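볼란덴 생활문화센터 @volanden_center
2023년 2월 7일

1/9
볼란덴 생활문화센터에서 봄 학기 공유 간식대 운영 기준을 안내드립니다. 강좌 수강생과 동아리 회원, 대관 이용자 모두에게 적용되며, 지난 학기 이용자 의견을 반영하여 일부 항목을 개정하였습니다. 내용이 길어 여러 게시물로 나누어 올립니다. 문의는 마지막 게시물에 적힌 창구로 부탁드립니다.

2/9
이용 대상과 시간
공유 간식대는 2층 보드스카실 앞 복도에 설치되어 있습니다. 센터를 이용하시는 분은 누구나 별도의 신청 없이 이용하실 수 있습니다. 운영 시간은 센터 개관 시간과 같으나, 폐관 20분 전부터는 정리를 위하여 이용이 제한됩니다. 보드스카실에서 시험이나 발표회가 열리는 날에는 간식대를 1층 안내대 옆으로 옮겨 운영하며, 이전 여부는 당일 오전 현관 게시판에 공지합니다. 단체 대관 행사에 필요한 다과는 주최 측에서 별도로 준비하여 주시기 바랍니다.

3/9
기부 가능 품목
개별 포장된 과자, 미개봉 음료, 차 티백, 소포장 견과류를 받습니다. 소비기한이 접수일 기준 8일 이상 남아 있어야 하며, 기한 표시가 지워졌거나 훼손된 제품은 접수하지 않습니다. 직접 조리한 음식, 소분하여 다시 포장한 식품, 냉장 또는 냉동 보관이 필요한 식품, 주류는 받지 않습니다. 과일은 껍질째 보관할 수 있는 감귤류와 바나나에 한하여 접수합니다. 건강기능식품과 의약품은 종류를 불문하고 접수 대상에서 제외됩니다.

포장 상자에 든 과자는 상자째 접수하여 주십시오. 낱개로 꺼내 두면 성분표와 기한을 확인할 수 없어 비치가 어렵습니다. 병 음료는 뚜껑이 닫힌 상태를 접수 직원이 확인한 뒤 비치합니다.

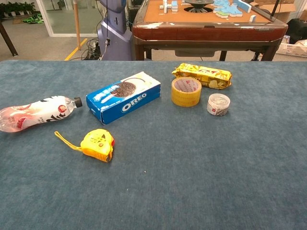
4/9
알레르기 정보 표시
우유, 밀, 대두, 땅콩, 난류가 포함된 제품에는 접수 직원이 노란색 스티커를 부착합니다. 스티커는 참고용이므로 알레르기가 있으신 분은 반드시 제품의 원재료명을 직접 확인하여 주시기 바랍니다. 어린이 강좌 수강생의 경우 보호자의 동의 없이 강사가 간식을 배부하지 않습니다. 동의서는 강좌 첫 시간에 배부하며, 학기 중에도 안내대에서 작성하실 수 있습니다. 동의 내용을 변경하고자 하실 때에는 새 동의서를 제출하여 주십시오. 이전에 제출하신 동의서는 폐기합니다.

5/9
이용 수량
한 분이 하루에 가져가실 수 있는 수량은 2개입니다. 음료와 과자를 합산한 수량이며, 동반 자녀의 몫은 별도로 인정합니다. 지난 학기에는 오전 강좌가 끝난 직후 간식대가 비어 저녁 강좌 수강생께서 이용하지 못하는 일이 잦았습니다. 이에 따라 이번 학기부터는 접수된 물품을 오전과 저녁으로 나누어 비치합니다. 저녁분은 엔트위슬 강좌가 시작되기 전에 채워 둘 예정입니다. 보관함의 물품을 이용자께서 직접 꺼내시는 것은 삼가 주십시오.

6/9
취식 장소
음식물 취식은 복도 탁자와 1층 휴게실에서만 가능합니다. 악기 연습실, 재봉실, 자료실에서는 뚜껑이 있는 용기에 담긴 물을 제외한 모든 음식물의 반입을 제한합니다. 특히 재봉실은 원단 오염으로 인한 변상 민원이 접수된 바 있으므로 각별한 협조를 요청드립니다. 음료를 쏟으신 경우에는 즉시 안내대에 알려 주시기 바랍니다. 청소 도구는 안내대에서 빌려드립니다.

7/9
분리배출
휴게실 출입구에 페트, 캔, 종이, 일반 쓰레기 수거함이 있습니다. 페트병은 내용물을 비우고 라벨을 제거한 뒤 배출하여 주십시오. 종이 상자는 안쪽의 비닐 포장과 분리하여 펼친 상태로 배출하시면 됩니다. 마시다 남은 음료는 화장실 세면대가 아닌 휴게실 개수대에 버려 주시기 바랍니다. 가정에서 발생한 쓰레기는 센터 수거함에 배출하실 수 없습니다.

8/9
후원 단체 안내
이번 학기 간식대는 지역 식료품점 퍼네크의 후원으로 운영됩니다. 퍼네크는 4월까지 매주 약 90개의 간식을 제공하며, 부족분은 이용자 기부로 충당합니다. 후원 물품에도 위의 접수 기준을 동일하게 적용합니다. 후원 물품과 기부 물품의 접수 내역은 학기 종료 후 센터 게시판에 공개할 예정입니다. 기부자 성명은 본인이 동의한 경우에만 기재합니다. 간식대 주변에 개인 또는 업체의 홍보물을 비치하는 것은 허용하지 않습니다.

9/9
문의 및 접수
물품 접수는 1층 안내대에서 평일 개관 시간 중에 받습니다. 무인 접수함은 운영하지 않으니 간식대에 물품을 직접 올려 두지 마시고 반드시 직원에게 전달하여 주십시오. 단체 기부나 대량 기부를 희망하시는 경우에는 이용지원 담당 아나스 느세이르(Anas Nseir)에게 사전에 연락하여 주시기 바랍니다. 본 계정의 쪽지로도 문의를 받고 있으며, 답변은 담당자가 확인하는 순서대로 드립니다. 개정된 기준의 전문은 안내대에 비치되어 있습니다.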